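Progress report for the Donley fund, Jul 2, 2019

Hi again, and thanks for your patience with this one! The studio has come a long way since our January update (when, you may remember, we had a lot of boxes and one working lamp).

The big news is the product photography corner. The softbox is up on its stand, we have a place for the laptop, and the black work table finally has enough space for folding and styling cloth items. I love that table. It shows every speck of lint, so we wipe it down a lot, but white fabric looks great on it.

We've now shot 126 items for the Ornent catalog out of the 197 we promised you. The napkins and dish towels are finished. The aprons are slower going because they need pressing first, and our iron gave up in the middle of a batch. The new one cost more than I'd planned, and I moved money over from the backdrop line to cover it.

Spending so far is $1235, with $1000 of that going to lighting and stands. Receipts are in the shared folder, except the one from Beken for the sandbags, and I've asked them for a copy twice now.

Still to do: the rest of the aprons, a second pass on the Ndung'u table linens (the whites came out a bit blue), and some kind of shelf so that cloth waiting its turn doesn't pile up on the table.

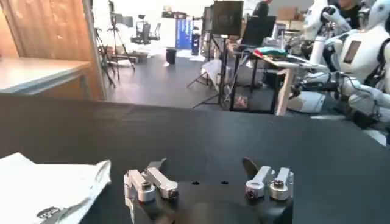
How do you get the creases out of white cloth before a shoot?

Press it slightly damp on the back side, then let it cool flat before you fold it or move it to the table.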